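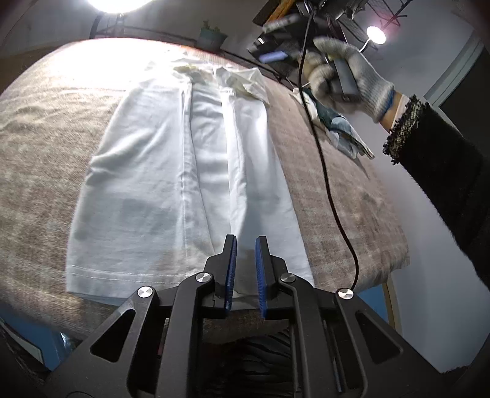 Chapter 3
Seeing Automation at Work: The Site Visit and the Open Day

Learning Goals

After studying this chapter, you should be able to explain how a demonstration differs from ordinary production, prepare a short list of questions before visiting a site where robots are used or developed, record what you observe in a form that other people can check, and judge which claims made during a visit are supported by what you saw.

Key Terms

demonstration; deformable object; end effector; hand-held gripper; intervention; reset; task boundary

Opening Case: An Afternoon in Malden

Each September the Kergate laboratory in Malden opens its doors to students from nearby technical programs. Visitors arrive on a Monday at one o'clock, sign in at the front desk, and are taken through the building in small groups. The part of the program that most visitors ask about afterward is the garment room, where the laboratory studies the handling of clothing.

Kergate approaches the subject from the human side. A person takes hold of a gripper, carries out a household task with it, and a camera mounted on the tool records the motion from close to the jaws. The recordings are later used to train robot arms to do similar work. The laboratory refers to its set of recordings as Grinoteo. At the time of the visit described in this chapter, the set held 3,116 recordings, of which more than 360 involved pants or other garments with legs.

Students who attend for the first time often expect to see a finished machine. Much of the afternoon is instead spent watching people work at a slow and even pace. A garment is laid out, gripped, folded or straightened, and laid out again. The guide stops between attempts to take questions. Visitors who had come prepared to write about speed and output found that they had to change their notes.

Why Cloth Is Difficult

A metal bracket has the same shape when it is lifted as when it is set down. A machine that knows where one corner is can work out where the other corners must be. Cloth offers no such help. It is a deformable object, and its shape depends on how it is held, what it rests on, and how it was put down the time before. A seam that is easy to find when a garment is flat may disappear into a fold a moment later. Pale fabric adds a further problem, as bright light can hide the small shadows that show where one layer ends and the next begins.

The surface underneath also matters. A hard table lets the jaws of a gripper slide along until they meet an edge. A soft or curved surface gives way under pressure, and the jaws may pick up the covering together with the garment. People correct for this without thinking. Writing the correction down, or teaching it to a machine, takes a great deal of work — and much of that work is hard to notice during a short visit.

What a Demonstration Shows

A demonstration is a task carried out in front of an audience under conditions chosen by the host. This does not make it dishonest. The host must select a task that fits the time available, can be seen from where visitors stand, and is safe to perform near them. The selection does, however, limit what may be concluded. A visitor who watches two successful folds has learned that the fold is possible in that room, with that garment and that operator. The visitor has not learned how often it fails.

Three questions are useful at nearly any site. Where does the task begin and end? Who or what restores the starting position between attempts? When a person steps in, is the step counted? The first concerns the task boundary, the second the reset, and the third the intervention. In student reports submitted after the Malden visit, the reset was the item most often left out, although it had taken up a large share of the time observed.

The Uçar Sheet

Throughout this chapter you will use a one-page form called the Uçar sheet. It has a column for what was observed, a column for what the guide stated, and a column for what the visitor inferred. Entries must be kept in the proper column. "The gripper closed on the seam" belongs in the first. "The system works on any fabric" belongs in the second, however confidently it was said. Blank copies are provided at the end of the chapter.

Before You Read On

Think of a machine you have watched in operation, such as a car wash, a ticket gate, or a bottle return. Write down where its task began, where it ended, and what people did before and after. Keep your answer. You will return to it in Section 3.2, where the same machine is described again using the Uçar sheet.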